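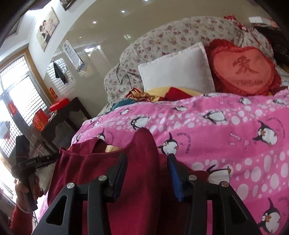 Thu 12 February
By Seija Ikonen

Manon Bergeron wrote:
> Does anybody have a good method for knit tops with a lining inside?
> When I fold mine, the lining slides to one side and the neck looks
> twisted. I have 9 of them to put away before my sister comes, and
> Tyson says just hang them, but then the shoulders grow.

Dear Manon and all,

I agree with you about hanging. I hung a heavy knit in December and the shoulders got points which are still there.

My method is slow, but it works for me. I lay the top on the bed with the front side down. Then I put one hand inside through the neck and pull the lining flat, first to the left seam and then to the right. After this I fold the sleeves to the back, and then I fold the body in 3 parts from the bottom. I do not press it with my hand, especially if it is velvet, for the marks stay long.

A bed is better than a table for this, in my opinion. The duvet cover holds the cloth a little and it does not slide. Mine is pink with penguins, so a dark red top is also easy to see on it. The quilt I roll up against the wall first.

Wayne asked last week about the boxes from Osilwood. I have two and the lid is too tight for knits. I would take the deeper one.

With kind regards,
Seija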